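I've now used the Clernitton party drink dispenser at two house parties and one very loud birthday, so I figure I'm ready to say something useful. It holds 570 ounces across 4 tanks, which sounds silly until you've watched a crowd show up thirsty at 9 p.m. I paid $185 for mine from Lasstead, and it came fast and well packed.

Setup is easy. The tanks drop onto the base, you twist until they click, and that's it (do check the seals first, I had punch all over my socks the first time). The lights are really fun too! I leave them on the slow fade because the strobe setting made my sister-in-law queasy.

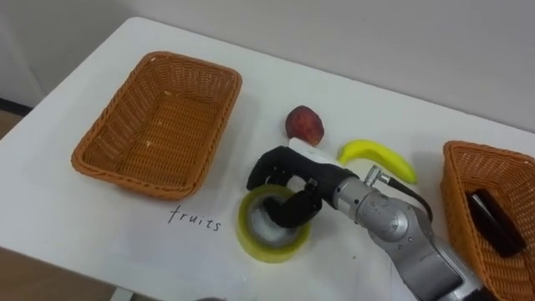 The taps are where I start to grumble. They pour nicely with anything thin – cranberry, ginger ale, a vodka lemonade – but pulp clogs them within an hour. I had a Gradow dispenser before this one and its taps were wider, though it leaked like crazy and the lid cracked in November.

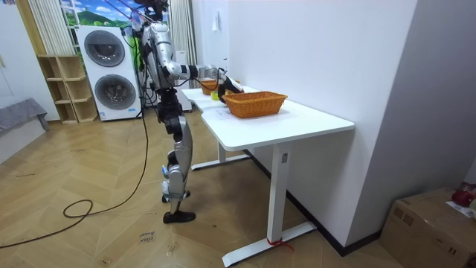
Ice is the other thing. Each tank has a center tube for it, so your drinks don't get watered down, and mine stayed cold until well past midnight. Refilling the tubes with guests crowding in is a pain, so bring a scoop. The Toft scoop fits, the one in the box doesn't.
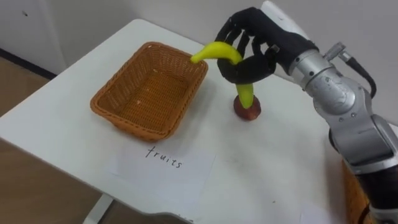

Cleaning took me most of a morning. The tubes need a long brush, and the bases of the tanks get sticky in a spot I can barely reach. Also, skip fresh fruit in the tanks, it ends up in the taps. If you want a tropical look, put a yellow plastic banana like that one next to a wicker basket on the drinks table and call it decor. Four stars out of 5 from me, and I'm already planning the next party.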